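The Pot That Stays on the Counter

For years the electric cooking pot lived in a cabinet, somewhere between the waffle maker and the good blender. In small apartments it has moved out into the open, and manufacturers have started to dress it for the part.

At Borbély, a kitchen shop in Branbridge, the electric pots used to fill half a shelf near the back door. They now have a table by the window. The shop sold nearly 3,000 of them last year, and the biggest month was November, when students and first-time renters find out how cold their kitchens get.

Many of those buyers have only 2 burners, or none. One pot boils noodles, simmers soup and steams vegetables, and it goes to the table when the food is ready. That last step has a lot to do with how the new ones look.

Sage green is the color of the moment. With a knob and side handles to match the body, a pot reads more like a casserole dish than an appliance. The glass lid lets the cook check on dinner, and a chrome rim gives it a little shine.

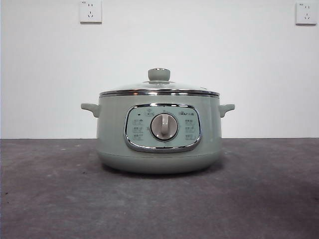

What to Check Before Buying

Start with the controls. Some imported models have panels printed in Chinese, so ask for a translated card or plan to make one. A dial is easy to turn with wet hands.

Measure the shelf above the counter as well. Steam needs room, and a cabinet door right over the lid will swell in time. Ostel, which makes a basic model for $62, suggests leaving 7 inches clear. Binia sells its pots with a spare lid knob, a part that does get lost.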